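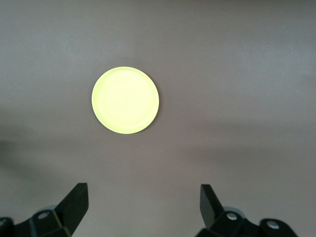 Wrist cam, gripper open, plate still out ahead of the fingers.

2023-03-10

Quick one, I have to be out the door soon. Plate week on the Colton project. Target is 100 demos of picking up one plate off a bare table, and I'm at 38 I want to keep. Slower than cups. Much slower.

Plates are annoying. Low, wide, nothing to grab except the rim, and the rim is thin. Come in too flat and the fingers skate over it. Too steep and you tap the table and the arm faults. So I've been teleoping in from the side, one finger under the lip, one over, close slow. Works when I'm patient. I am not patient after lunch.

Things I changed since February:

Start pose moves every episode now. In the cup set I left it the same for way too long and the policy basically memorized the path. 89 episodes, all pretty much useless.

Plate goes somewhere new each time too. Left, right, far, near. I was putting it back in the same spot without noticing, so now I pull a position off a list before I reset.

Keeping the near misses if I recover from them. Tossing the ones where I just gave up. Not sure thats right but the Clalier runs got better when I did it.

Lighting I'm still fighting. The arm throws a soft shadow on the table and it moves when the arm moves, so I don't want the model leaning on it. Might just collect at different times of day and let it sort itself out — cheap fix, we'll see.

Long term plan is 1,000 episodes over the whole dish set, before the arm goes to Fonasley. Bowls next, then the stack, wich I'm dreading. Also need to rename all the Joubert folders because past me used spaces.

Ok going. Will post the training curves when there are any.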